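The slow hands at Limside

When our packing room at Limside got its first robot arm, we were seven people at the tables, and all of us thought the same thing: which one of us goes first? I want to write about this, as the answer was different from what we feared, and also not so good as the managers tell it.

No one lost the job. But the work changed its shape. Before, I handled 200 trays in a shift and talked with Elmarie Magagula all the time. Now the arm takes almost 145 of them, and I watch it. Watching is more tiring than I believed. You cannot talk well when you wait for a mistake.

My wrists are better, I admit this gladly. My pride is a little worse. A bamboo tray has a rim that you learn with the fingers, and this knowledge took me two years. The company never wrote it down or paid for it.

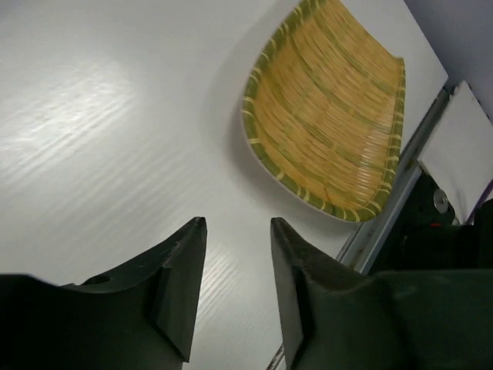

What I would ask for

Let the people at the table decide the speed of the arm. Elmarie asked for this in April and she still waits for a reply. And if the machine saves hours, some of these hours should come back to us, as longer breaks or as money.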